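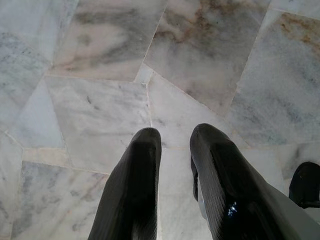
Photo: Zane Juška

Jomenwood is a crime drama film directed by Shengli Ye and produced by Pichler. It was shot in black and white in and near the town of Harby and follows a night clerk at a residential hotel who agrees to hide a ledger for one of the guests. The film was released on disc by Luvham on December 5, 2020, after a short run in theaters.

Plot

Martin Kell works the night desk at the Jomenwood, a residential hotel whose owners plan to sell the building. A long-term guest, Mrs. Arlen, asks him to keep a ledger in the hotel safe and to give it to no one but her. When she does not come down the next evening, Kell opens the ledger and finds a record of payments made to the town's building inspector by the firm that hopes to buy the hotel.

Kell takes the ledger to his brother-in-law, Dunn, a police sergeant. Dunn tells him to put it back and say nothing. Kell returns to the hotel and finds that Mrs. Arlen's room has been cleared and that her name has been removed from the register. The day clerk, Lottie, claims the room has been empty since June.

The second half of the film takes place over a single night. Kell copies the ledger by hand at the desk while a man he does not know waits in the lobby. Lottie admits that she was paid to change the register. Dunn arrives shortly before dawn and offers to take the ledger into evidence. Kell hands him the original and mails the copy. The last shot is of the desk with the morning mail on it and the clerk's chair pushed back. Mrs. Arlen's fate is left open.

Production

Development

Ye wrote the first draft of the screenplay as a stage play with one set and four speaking parts. The play was never performed. Pichler acquired the script and asked for scenes outside the hotel, which led Ye to add the police station, the bus depot, and the house where Dunn lives with Kell's sister. The sister does not appear in the play and has no lines in the film, although she is heard in another room during the supper scene.

The working title was The Night Register. It was changed during editing.

Filming

Principal photography lasted 12 weeks. The lobby, stairs, and upper hallway were built on a stage outside Harby, with the hallway placed directly over the lobby so that the camera could follow actors up the stairs without a cut. The bus depot and street scenes were filmed in the town itself, most of them after midnight.

Zane Juška was the director of photography. The film was recorded digitally in color and converted to black and white in post-production. Costumes and wall paint were tested under the stage lights before filming so that they would separate clearly in gray tones. Mrs. Arlen's coat, which appears nearly white on screen, was pale yellow. Juška used hard light from single sources for the lobby and softer, flatter light for the police station, reversing the pattern common in older crime films, where official interiors tend to be the more heavily shadowed.

Music and sound

The film has no score in the usual sense. Music is heard only from sources within the story, chiefly the radio behind the desk and a piano in an upstairs room. The piano piece is heard four times, and the player is never shown. Sound from the street was recorded separately and is absent from the ledger-copying sequence, which runs for seven minutes without dialogue.

Themes and classification

The film is usually described as a neo-noir. Its setting, its night photography, and its use of a minor employee drawn into a crime by a favor are all standard features of the form. Other features depart from it. Kell narrates none of the film, no weapon is fired, and the crime at the center of the plot is an administrative one. For this reason some reviewers have classed it as a social drama with noir styling.

Critical discussion has centered on the ledger. In the play, its contents are never read aloud, and the audience has only Kell's word for what it contains. In the film, two pages are shown in close-up, and an attentive viewer can match the dates of the payments to calendar pages seen in the inspector's office. Critics who prefer the earlier version argue that this removes any doubt about Kell's reliability and makes the ending simpler than it would otherwise be.

The relationship between Kell and Dunn has also received attention. Their three scenes together are staged with Dunn seated and Kell standing until the last, when the positions are exchanged.

Release

Jomenwood opened on a limited number of screens. Public screenings were few, and most viewers first saw the film on disc or through rental services.

Home media

The Luvham edition is a single Blu-ray disc presenting the film in its original aspect ratio of 1.37:1. The audio is mono, as in theaters, with optional English subtitles for the deaf and hard of hearing. Extras consist of:

Audio commentary by Shengli Ye and Zane Juška
Camera and costume tests, in color
A reading of the final scene of the stage play
Theatrical trailer
Booklet with an essay on hotel settings in crime films

A separate edition with a reprint of the shooting script was limited to 400 copies. The script differs from the finished film in several places, most clearly in the bus depot scene, where Kell meets Mrs. Arlen's son. The scene was filmed and later cut. It does not appear among the extras, although Ye discusses it in the commentary.

Reception

Reviews of the theatrical release were mixed to positive. Juška's photography and the construction of the hotel set were widely praised. The pacing of the first half was the most frequent complaint, along with the supper scene, which several reviewers considered a holdover from a different draft. Reviews of the disc were more favorable. The transfer was noted for stable blacks and fine detail in the lobby scenes, and the commentary was described as informative but slow in its middle section.

See also

Neo-noir
Hotels in film
Films adapted from unproduced plays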